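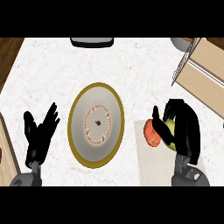
Simulated kitchen task seen from above, with the plate between the two hands and two pieces of fruit in the right hand's grasp.

Akosua Sowah's group has spent most of its time since September on a narrow question: how well does a two-handed robot policy trained in simulation hold on to more than one object at once? The work runs in Zamer, the group's in-house kitchen simulator, and the policy under study is called Masow. We spoke in the afternoon, between two training runs.

The task set is small by current standards. It contains 381 layouts of the same kitchen, each with a different arrangement of plates, fruit and small appliances. Sowah is not apologetic about the size. "A larger set would have told us more about generalization and less about the grasp," she said. "We wanted to be able to open any failed episode and say which contact caused it. With thousands of layouts you end up reading averages."

Holding two objects in one hand is harder than it sounds. A policy that has learned to grasp a single piece of fruit closes all the fingers toward a common center. With a second object inside the hand, that center is no longer useful. The fingers push the two surfaces against each other, and one of them tends to roll out. Sowah's team first tried to correct this by raising the friction values in the simulator, which improved the numbers and made the result meaningless.

"You can make anything stick," she said. "The success rate went up and the finger positions got worse. We threw that branch out."

The version they kept changes the training signal. Masow receives a penalty when the distance between the two objects changes after closure, measured over the last 200 simulation steps of the episode. No reward is given for finger placement as such. The policy is free to put a finger between the objects, over them or along one side, provided that they stay still relative to each other.

I asked whether the two arms are controlled separately. They are not. One network outputs joint targets for both, and the idle hand is part of the same action vector as the working one. Early runs showed a side effect — the idle hand drifted toward the grasp, apparently because nothing in the reward discouraged it. The fix was a mild cost on motion of the hand without an assigned object.

"It is a dull term and it did more for us than the network changes," Sowah said. "The open hand has to be somewhere sensible when its turn comes. If it starts from a bad position, the handover is already late."

Evaluation is done by comparison with Bawa, an older controller that plans each grasp from object geometry and has no learned component. Bawa remains better on single objects with known shapes. On paired objects Masow completes more of the layouts, although Sowah declined to give a percentage before the repeat runs are finished. Each layout is run with 3 random seeds, and she considers that the minimum.

"I don't trust a gap that appears in one seed," she said. "We had one in the first month. It was gone when we repeated it."

The overhead view raises a separate problem. A hand seen from above hides part of whatever it holds, and the policy sees the same thing the viewer does. In the current setup Masow gets the overhead image along with joint positions, but no object poses at test time. When fruit is partly covered by the fingers, the policy must rely on how far the joints have closed. Sowah's team tested a variant with a second camera at counter height. It learned faster and reached about the same final performance.

"So we dropped it," she said. "One camera is easier to match later on hardware."

Hardware is the obvious gap. None of the results so far involve a physical robot. The contact model treats fruit as rigid, and a ripe peach is not rigid. The group plans to begin transfer tests on Jurkik, a bench platform with two arms whose hands have fewer joints than the simulated ones. Sowah expects the finger behavior to transfer poorly at first and the motion cost on the idle hand to transfer well.

She was asked what result would make her abandon the approach. "If the distance penalty gives us nothing on soft objects, then we were tuning to the simulator," she said. "We would report that and go back to touch sensing." The repeat runs come first. The code for the layouts will be released with the paper, including the branch with the raised friction values.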